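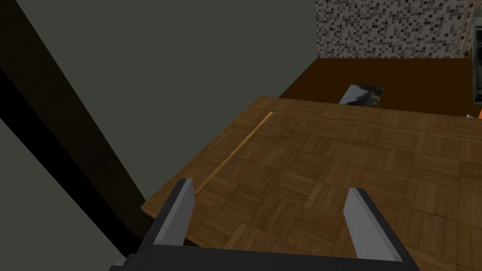
Kazimír Baláž says a robot that has only ever worked in a simulated room has never worked at all, and that anyone who prints a success rate from one should have to print the word "pretend" next to it in the same size type. He wrote me this after my September column, along with a good deal else, and I've been arguing with him in my head ever since.

Print this article | E-mail to a friend

26 November 2021

So let me argue with him out loud for a bit, because I think he's half right and the half he's wrong about is the interesting half!

The column he didn't like was about Flerkus, a training recipe for two-armed robots that does nearly all its learning inside a simulator called Plomell. You take a room, you put the robot in it, and then you keep changing the looks of everything. Walls, floors, countertops, wood grain, whatever. One run has a brown wall and a green floor, and the next has something else entirely. The robot's job stays the same the whole time (reach, grip, lift, put down) and the idea is that it quits caring what color the wall is. By the time it meets a real room, the real room is supposed to be one more odd paint job.

The Flerkus people trained on 3,000 of these rooms. They then moved the result to a real robot and gave it 20 objects to pick up, and it did well enough that I got excited and said so in print. Kazimír's complaint is that 20 objects on one table is a thin slice of bread to put under that much jam. OK, yes. I went back and read the paper again with a pencil and I have to give him that one. I'd have liked to see ten tables. I'd have liked to see bad lighting, and a bag of onions.

But his bigger claim is that the simulated part is worthless as evidence, and there I dig in my heels. I spent a couple of afternoons this month clicking through Plomell runs, which anyone with a decent computer and some patience can do, and what struck me was how much you learn from the failures. When a real gripper misses a cup, you get a miss, a puddle and five people with five theories. When a simulated one misses, you can run the very same miss again. Same cup, same spot, same everything. Then you change the countertop and nothing else and see if it still misses. Try doing that in your kitchen. 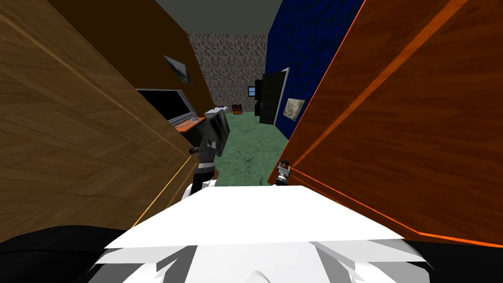 And you can do it 200 times before lunch, which matters more than it sounds, because these robots fail for silly reasons and silly reasons only show up in bulk. The Flerkus paper has a table in the back (the very back, after the thank-yous) where they ran one pick 360 times with only the textures swapped. Most of the misses came from a small group of busy patterns, the checkered and speckled kind. The arm was going to the wrong depth. I found that table more useful than the entire front of the paper, and I can't think how they'd have gotten it from a real lab without repainting the place all winter.

My gripe is with what gets done with all this afterward. Everybody boils it down to one number. Flerkus got such and such, Berge got a little less, Zultar got a little more, so Zultar must be better. Well, Zultar was tested in rooms where the furniture never moves! Berge lets the tables shift and the doors swing and the camera sit a bit crooked, so of course it scores lower. I'd still take the Berge robot into my house first. You can't see any of that from the number, and the number is the only thing that makes it onto the slide.

What I'd like to see is pretty dull. Tell me which rooms you threw out. Tell me which textures wrecked it, and put a few of the wrecks on page one. If you tried a real robot, tell me how many times, and what the light was like, and whether a person nudged the object back into place between tries (they do, I've watched them do it). And run the same pick in a plain version of the room too, so I can tell if all the wild wallpaper bought you anything. Flerkus skipped that last one and I really wish they hadn't. It's possible the plain rooms would have done fine.

Kazimír would say a list like that proves his point, and that if you need so many warnings on the box you shouldn't be selling what's in it. I don't buy that. My bathroom scale is off by a couple of pounds and I still know when I've had a bad month. A simulator that's wrong in the same way every day can tell you plenty about whether Tuesday's code beats Monday's, even if it can't promise you a clean sink.

He can have his word "pretend," by the way. I'd print it. Same size type, fine. I'd just want the real-robot results to carry their own word next to them, something like "once" or "on the good table," and I haven't heard him offer that yet.

We use cookies to remember your settings and to count visits to this page. By continuing to read you agree to their use. Accept | Learn more

Print this article | E-mail to a friend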